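3.2 Course setting and task design

The study followed one cohort of the second-year manipulation course, in which student teams prepare a two-arm workstation for a footwear handling task. Teams of 4 worked at a shared station over the July session, under the supervision of Aldo Martinelli. Each team wrote its own task plan, taught the arms by teleoperation, and kept a written log of every attempt. The item set, referred to in the course as Skesska, combines footwear with printed trim and soft blue material, two kinds of object that students had found difficult in the earlier block exercises.
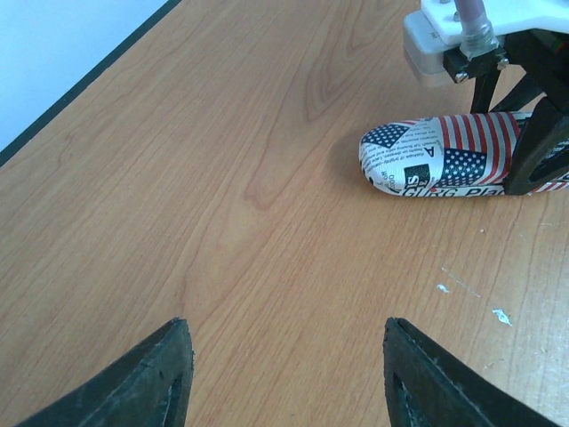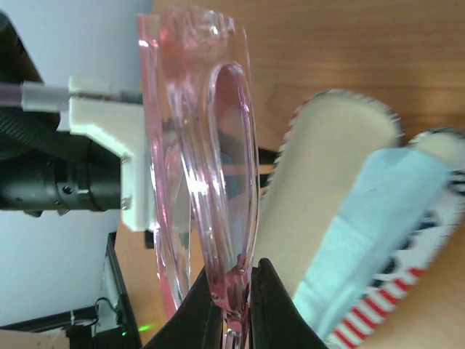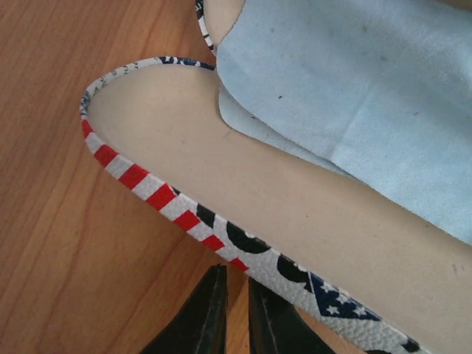
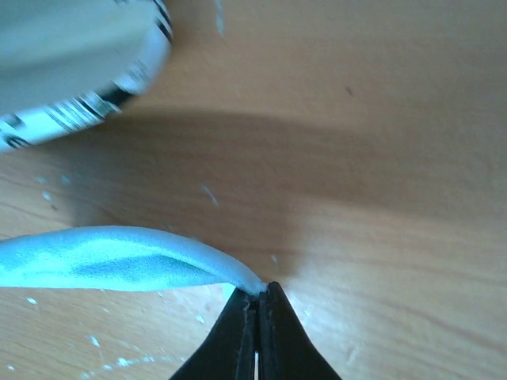

Figure 3. Views from wrist-mounted cameras at the student workstation.

Teams were free to divide the work between the two arms as they wished, but the plan had to be submitted before the first recorded attempt. Changes made afterward were entered in the log with a short reason. Annick Hervieu reviewed the logs and assigned each attempt to one of three outcomes: completed, completed with help, or stopped. Attempts that a team ended early for safety were recorded as stopped and did not lower the team's grade.

In all, 313 attempts were logged. Of these, 149 were completed, 131 were completed with help, and the remaining 33 were stopped. Most requests for help concerned the handover between arms – a step that many plans had treated in a single line. Teams that described the handover in more detail asked for help less often, although the cohort was too small to support a firm conclusion.

Students also filled in a short questionnaire at the end of the session. The answers, which are discussed in Section 4, were compared with the logs only after grades had been released.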